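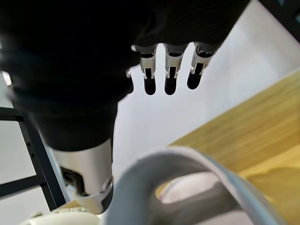 The Flimolen build began in February in a shared workshop in Nedport, with a second-hand torso and a pair of multi-fingered hands. Its builder, Thodoris Christodoulou, set one task: sorting slippers on an open rack. The arms are silver metal segments with a round housing near each wrist, and the hands are black.

Slippers are awkward objects to grip. The strap is flexible, the sole is thick, and the opening between them admits a fingertip only when the hand arrives at the right angle. Christodoulou's first controller closed all the fingers at once and pushed most pairs off the back of the shelf. The present one places the thumb first, waits 39 milliseconds, then closes the rest.
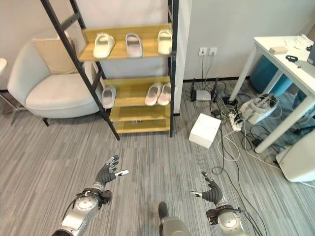

Glykeria Pappas would have started with a two-jaw gripper. A parallel jaw would do the same job for a fifth of the wiring, she wrote to the workshop's mailing list, and the thumb joint would be the first part to wear. Christodoulou agrees about the joint. He has replaced the thumb tendon five times and now keeps 16 spares, cut to length, in a drawer.

Calibration takes up most of an evening. Each finger is driven to its stop, backed off, and logged against the wrist camera.

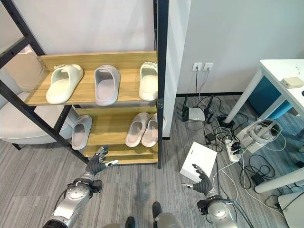
The log is then compared with the previous one, and any joint that has drifted is zeroed again by hand. The Gurkley motor boards lose their offsets when the supply dips, so the routine is repeated after every power cut. Christodoulou intends to run 500 grasps without a reset before he changes the code again. The lower shelves will come last, as the elbow has little travel left at that height.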